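Adaeze Ojo has led the adult reading service in Grevham since January. The service lends to almost 200 households, many of them beyond the reach of the bus. "People ask for large print first," she said, "and then for company."

Under her direction, the branch has extended its evening opening to 8 o'clock. 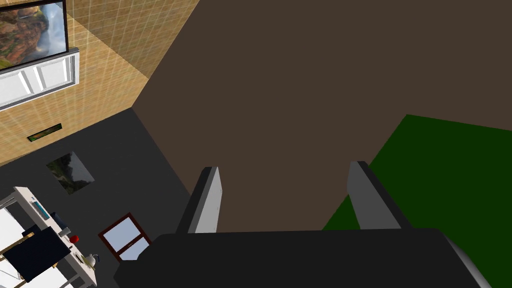

*A plain dark brown floor. Computer-rendered view.*

Ms Ojo was asked whether the home visits would continue. "They will," she replied. "Salamatu Ekwueme has agreed to run the northern round, and we have bought 500 more titles for it." New readers may register at the Grevham desk.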